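19th May
By the Grullirlow press desk

Grullirlow opens its Tidy Shelf range in Nilatport

Grullirlow, a firm that has thought about trays since January and would like some credit for it, today puts its Tidy Shelf range on sale in Nilatport. The range has nine shallow trays, six of them translucent, for bottles that now live wherever they were last set down. The first 200 buyers get up to 6 months of free swaps if a tray doesn't fit the shelf - measuring first is still encouraged.

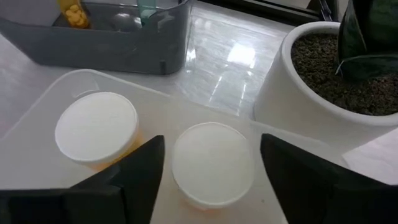

Two white-capped bottles in a translucent tray.

Trays are sold at the Warness store. Bottles are not included.

Contact: Grullirlow press desk, Nilatport
© Grullirlow. Back to top
Last updated: day of issue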